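## Notes from the gripper corner

I promised last time that I'd write up the clutter test once we had enough runs to say something, and now we do, so make yourself a tea because I've got carried away again.

Quick catch-up if you skipped the August issue. We've been teaching a policy to tidy small everyday things on a table, and all of the teaching comes from people using hand-held grippers. You hold one, you do the job, and the camera on top sees more or less what the robot's own wrist camera will see later on. It's quick, it's cheap, and you can collect in any room with a table in it. The Gonex policy (our name for the current one, after a long argument I lost) is trained on nothing else.

What we wanted to know this round was simple enough to say out loud: does it matter how messy the demonstrations are? Most of our early data was very polite. One object, nicely in the middle, one hand, nobody walking about behind. It trained beautifully and then fell to bits the moment we put two things side by side. So we made two sets. The tidy set has one object per clip and a clear space round it. The messy set has several things close together, of different shapes and stiffness, with whatever else happens to be on the table left where it is. We kept 500 clips of each for the main comparison, so neither side gets a head start from having more data. The whole pool is bigger than that (1323 clips at last count, after Halonen's clean-up script threw out the ones with broken tracking) and I'll come to that further down.

Same network, same training length, same starting point. Then 200 trials for each version on the real arm, with objects in places neither set had used.

The messy version got 148 of its 200. The tidy one got 91. I'd hoped for a gap but I had a much smaller one in mind, and I went back and checked the scoring sheets before I told anyone, just in case I'd added up the same page twice. I hadn't!

More interesting to me is where the tidy version went wrong. On a lone object the two were close enough that I wouldn't want to bet on either. Nearly all the damage came when there was a neighbour within a finger's width or so. The tidy policy would go for the thing it had been asked for, open wide the way it had always been shown, and knock the neighbour flying with the outside of a finger. It had never seen a reason to open less. The messy policy opens less. It also comes in at a slant sometimes, which I love watching, because none of us was told to demonstrate it. We all just did it when there wasn't room.

The mix that gives it the most to think about is a bottle, a paper cup and a soft flat packet. They want three quite different grips. A bottle is happy with a firm squeeze round the middle, a cup wants barely any, and a packet lying flat has to be pinched by an edge. Set them down near each other and the fingers have to get past one to reach the next, with a second gripper coming in from the side on the two-handed clips.

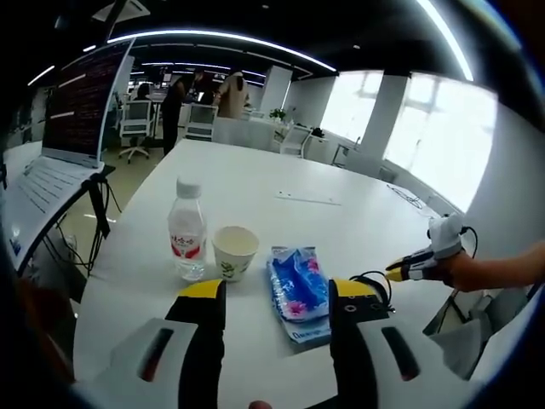 Elie Semaan wrote back after reading my draft of the numbers and wasn't letting me off lightly. Are you sure it's the mess, went the message, and not just that the messy clips are longer? If a person takes more time threading between two objects then you've got more frames per clip, so your 500 against 500 isn't as fair as you're making it sound. And did you try mixing them? I'd put money on a mix beating both.

Right, so that's a very good point and it cost me a week.

The messy clips are longer. I'd matched the number of clips and never once thought about the number of frames, and I feel a bit daft about it. So we trimmed the comparison the other way: we took messy clips at random until the total frames matched the tidy set, and trained again from scratch. That smaller messy set got 139 of 200. Down from 148, so length was doing some of the work, and there's still a big gap left over. I'm happy to say the mess matters. I'm less happy about having to redo both bar charts.

And the mix? Half tidy, half messy, 500 clips in total: 151 of 200. Three better than all messy, which with this many trials is nothing you could hang your hat on. I'd call it a draw. If Elie did put money on it then I think everybody gets their stake back.

We then trained on the full pool, all 1323 clips, mostly to see whether we'd hit a ceiling. It got 167. So more data still helps, and the failures that are left have changed character. Hardly any collisions now. Mostly it's the soft packets. It will pinch, lift, lose the edge, and carry on to the drop-off spot with nothing in its fingers, looking terribly confident. The policy has no sense of touch, and from the wrist camera a packet that has slipped can look a lot like one that hasn't, at least for the first moment. I don't think more clips will fix that by themselves. We've talked about feeding in the finger gap as an extra number, since a gap that closes all the way means you've dropped it. It's a tiny change and I'm slightly cross we didn't do it in spring.

A few practical things, for the people who wrote in asking how to set up their own collection:

- Don't clear the table. Leave cables and bits of paper where they are, as long as they can't snag anything. We used to sweep everything off between clips and I now think it did us harm.
- Move the objects between clips and swap their order. We had one batch where the cup was nearly always on the same side of the bottle, and the policy learned that as if it were a law of physics.
- Let people work behind you. The wide lens takes in half the room anyway, and a policy that has only seen an empty office gets twitchy in a busy one.
- Take turns. Our best-behaved policy came from 6 different demonstrators. The version trained on my clips alone picked up my habit of hovering, and it hovered on every single trial.
- Keep the log window up where the person collecting can read it. We lost a whole morning to tracking that had dropped out and it would have been plain as day on a screen.

On that last one, Usside (the little logging tool) now beeps when tracking goes. It's an ugly beep. I've been asked to change it and I'm not going to, because people stop straight away when they hear it.

There's one result I can't explain yet, so I'll just leave it with you. We tried the messy policy on a table of a different colour, dark instead of white, with no new training at all. I expected a wreck. It did fine on bottles and packets and then missed cups over and over, always short, always by a similar amount. The cups hadn't changed, and the lighting was the same. Our best guess is that it's been using something about where the base of a pale cup meets a pale table, and on the dark one that edge looks much sharper and so it thinks the cup is nearer. But a guess is all that is. We've got a stack of dark-table clips to collect before I'd say it in front of anyone serious. If you've met the same thing with your own set-up, please do write in -- even a grumpy one-liner would help.

Next on the list is two-handed work done properly. At the moment our two-handed clips are in the pool but the arm on the bench only gets to copy one side of them, and that wastes half of what people are showing it. The second arm needs its mount sorted out first (the Endasska bracket arrived with the wrong bolt pattern, and the replacement is on its way), and then I want to start with the dullest job I can think of, one hand holding a bottle steady while the other takes off the cap. I've tried demonstrating it a few times already. It's much harder than you'd think with pincers for hands, and I dropped the cap on nearly every go.

Scoring sheets and the frame-matched lists are in the shared folder under Gonex, along with Elie's full reply, which has two more objections in it that I haven't got to yet.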